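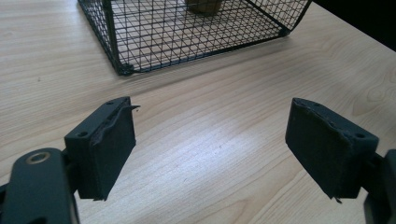
How many demonstrations does a robot need to learn one simple task?
It depends on how much the task varies. In the Soltine exercise, 60 demonstrations were enough for a block that always started in the same spot. When the start position changed each time, the same policy needed 208.

Unit 4 – Recording demonstrations by hand
Instructor: Roxana Huanca
Lab sessions: Socorro Agudelo

Terms for this unit

Kinesthetic teaching: you hold the arm and move it through the task. The joint encoders record the motion.

Teleoperation: you move a leader device and the robot follows. You feel little or nothing of the contact.

Hand-held gripper: you carry the gripper itself, with a camera on it, and no robot is present. Position is worked out afterward from the video.

Notes on recording

Start each episode with the fingers open. Move at a steady pace and do not stop to think halfway through – a pause gets learned along with everything else. If you drop the object, end the episode and mark it as failed. Do not delete it.

Keep your free hand out of the camera's view. The robot will not have one.

Reading for next week: Plornell lab guide, sections 2 and 3. Skip the part on force sensing.

Homework: record 20 episodes of one pick-and-place task. Write half a page on which ones you would leave out of training and why. Bring the files to lab on the Vener drive.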